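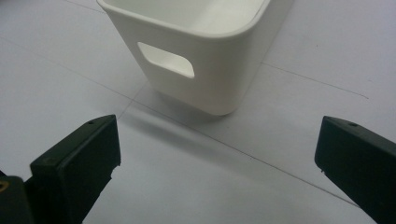

Does anyone know how families paid for the letters their emigrant relatives sent home in the 1840s?

In most cases the recipient paid at least part of the postage. Prepayment was often possible only as far as a port or a border, and the remaining charge was collected at the door.

archivdesk_mod
Aug 15, 2025
The question above was received by the reading room and is posted here with our reply, so that members may add to it. Please cite a source where you have one.

DHalim
I would add that many letters never entered the mail at all. They were carried by travelers going home. In the Grerberg family papers, which I have been indexing since March, 8 of the 20 letters have no postal marking of any kind.
Dimas Halim

B. Saragih
With respect to Mr. Halim, a missing marking does not prove that a letter was carried by hand. Separate covers were often thrown away and the inner sheet kept. Do the letters in question show an address panel?

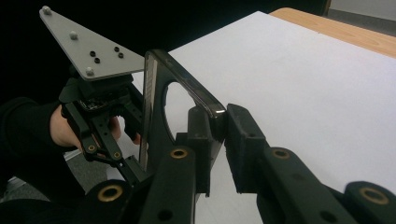
If they were folded and addressed on the outside, the case for a private carrier is much stronger. If they were not, I would leave the entry in the index as "means of delivery unknown."
Bayu Saragih

DHalim
That is a fair point. Six of the eight carry an address on the outer fold. The other two do not, and I will change those entries. One of the six also asks the reader to "give the bearer supper," which I take as settling the matter for that letter.

candgate_reader
The Candgate parish collection has similar material. The writers there often put several messages on one sheet, for a brother, a neighbor and the pastor, and the sheet was passed from house to house. I do not agree that cost was the main reason. Paper and postage were dear, but letters were also expected to be read aloud.

B. Saragih
Cost and custom are difficult to separate on this evidence. A single sheet was cheaper to send in either case.

archivdesk_mod
Members are reminded that transcripts from the Grerberg papers may be quoted here in short extracts only. Requests for full copies should be sent to the reading room in writing, with the folder number.

DHalim
Noted. The supper letter is in folder 20, second sheet.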